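4.2 Getting two arms to agree on a bag

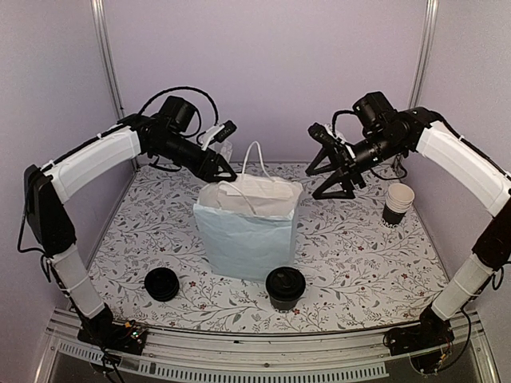 Figure 2. The bimanual cell during a coffee-packing task: paper bag with rope handles in the middle, black lids and a lidded black cup towards the front, stacked white cups on the right.

I should say up front that we didn't set out to write a new planner. Our first go was to bolt together what we already had — the learned policy from Section 3 for both arms, running at its own pace, and the old Ramanauskas trajectory checker sitting underneath to catch anything silly. It caught plenty. What it couldn't do was tell either arm what to do instead, so the two of them would stop dead over the bag and wait politely for each other until the watchdog timed out.

Most of this section is about how we got rid of that behaviour, and the part that did most of the work is a small piece of software we call Fular. Fular sits between the policy and the joint controllers. The policy hands it a chunk of future actions for both arms, and Fular is allowed to do two things to that chunk: stretch it in time, or shift the wrist targets a little. It can't reorder anything and it can't invent a grasp. Soledad Blackwood wanted it kept that dumb on purpose and I argued with her for most of August, and she was right.

The stretching is simple enough. Each arm's chunk becomes a path with its own clock, and we slow one clock whenever the two swept volumes would overlap. Which one gets slowed depends on which gripper is closer to finishing its current motion, with a bit of stickiness thrown in so the choice doesn't flip back and forth. Without the stickiness you get a lovely little shimmy over the opening of the bag, which is fun to watch once and hard on the gearboxes.

The shifting is fussier. Paper bags are awful things to plan around (I say this with some affection by now). A box has walls you can model and then forget. A bag like the one in Figure 2 has a folded, half-collapsed top, and the handles stand up from the rim just where the fingers want to come in. We tried treating the bag as a solid keep-out zone, which meant nothing ever went into it. We tried ignoring it, and the left gripper collected a handle on nearly every approach. What we settled on is a soft cost that's high around the handles and low over the middle of the opening, refreshed from the wrist cameras each time a chunk arrives. The handle mask comes from a small segmentation network trained by Ignacio Mbeki on 500 labelled frames, and yes, we'd have liked more.

The patterned surface deserves a mention too, because it made perception harder than we'd bargained for. Thin rope handles against thin printed vines is a rotten combination. The early masks would happily follow a stem across the table and call it a handle, and Fular would then steer around a flower. Depth gating fixed most of it: anything within 2 cm of the table plane is dropped before the mask is turned into a cost. Dark lids lying flat also get dropped by this rule, which is fine for the handle cost but did bite us when Hazel Fitzsimmons reused the same mask code for picking. The picking branch now keeps its own copy with the gate switched off.

On timing, we gave Fular a budget inside the control loop and a plain fallback. If it hasn't got an answer by the deadline, both arms carry on with the previous chunk at reduced speed, and if that runs out they hold position. Fitzgerald Alcantara rewrote the overlap test so it works on capsules wrapped around the links instead of meshes, and after that we stopped seeing the fallback in normal use. The capsules are a bit fat around the wrists because they have to take in the camera modules and the cable loops above them. We did try leaving the cables out — the arms got noticeably bolder, and so did our repair bill.

One thing we still don't handle well is contact between the arms through the bag itself. If one gripper is holding the rim and the other pushes something in, the rim moves, and Fular has no idea. It sees two separate arms that are a safe distance apart. The policy has picked up some give from the demonstrations, so the result is usually a tug and not a tear, but that's the policy being kind to us. Rosalind Schumacher has a branch that feeds motor current into the clock scaling, so that an unexpected load on one side slows the other, and we come back to it in Section 6.

All the settings were tuned on the Cevport cell and then copied across to Siltdale unchanged, apart from the camera calibration and the height of the table plane.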